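Skevbridge bench notebook, hand-held grippers
2025-09-14

Picked up where the January entry stops. The claim there is that the finger pads are good for 2,000 closes before anyone needs to look at them. I don't believe it and I didn't believe it when it was written. Whoever came up with that number was closing on a foam block, and a foam block does not have seams or mesh.

Setup as found: the pair of black hand-helds, stock Skiker linkages, brass in the pivots. Pads are the Giáp pattern, second revision, screwed on, no adhesive. The log sheet says 300 closes on this set. The log sheet is filled in by hand at the end of a session, so take that for what it's worth.

Went through the linkages first. Pins out, wiped, back in. No grease, whatever the Trurkden sheet says. Grease picks up lint and then you have a lint bearing. Side play at the pivots is small on both tools and I could not feel a difference between them. The sheet wants a number for this but gives no method for measuring it, so I left the box blank. If someone wants a number they can write down how they got it.

Then the pads, which is where the trouble is. Soft goods are what we mostly run now: bags, padded stuff, gloves, anything with mesh on it. The fingers close on a fold and the fabric drags across the inner face every time the operator shifts the grip. That's sliding wear, and the close counter doesn't see it at all. One close with a long drag in it is worth a lot of clean ones. 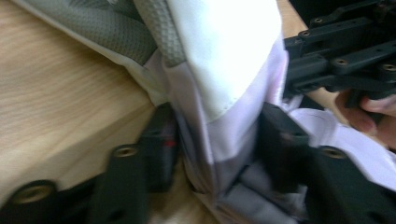
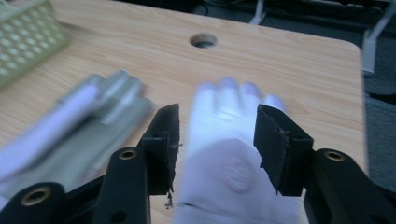 Fingers closed on the lavender padded piece (first), and finger pads over the bench by the cable hole (second). Check the inner edges in the second.

Inner edges are ragged on both pads, and the left one has tufts hanging off it. Dark shavings on the bench just under it too. I'd like to call that pad material but I haven't put any under the loupe, and it could be fiber from the goods. Bagged a pinch of it. Until somebody looks, "pad wear" in the log should read "debris, source unknown."

Tried the quick fix on one pad, trimming the fray with a fresh blade and dressing the edge on 60 grit. Looks better. I don't expect it to last, and I'd bet a rough edge cut square will start shedding again sooner than the original face did. The other pad I left alone on purpose so there is something to compare against.

Things to change on the sheet:
Inspect pads by session, not by close count.
Wipe the bench before starting, or the shavings tell you nothing.
Strike the line about grease.
Write down which goods were run. "Fabric" is no use to me.

Trurkden want us to try their harder pad compound. Fine, send 2 sets, but harder is going to slip on smooth cloth, the operator will squeeze more, and we'll be back here looking at the pivots. They have no test on fabric that I've been shown.

Open: loupe on the bagged debris. Spare pads, old revision, are in the drawer under the vise, don't mix them with the new ones. Next check after the next session with mesh in it.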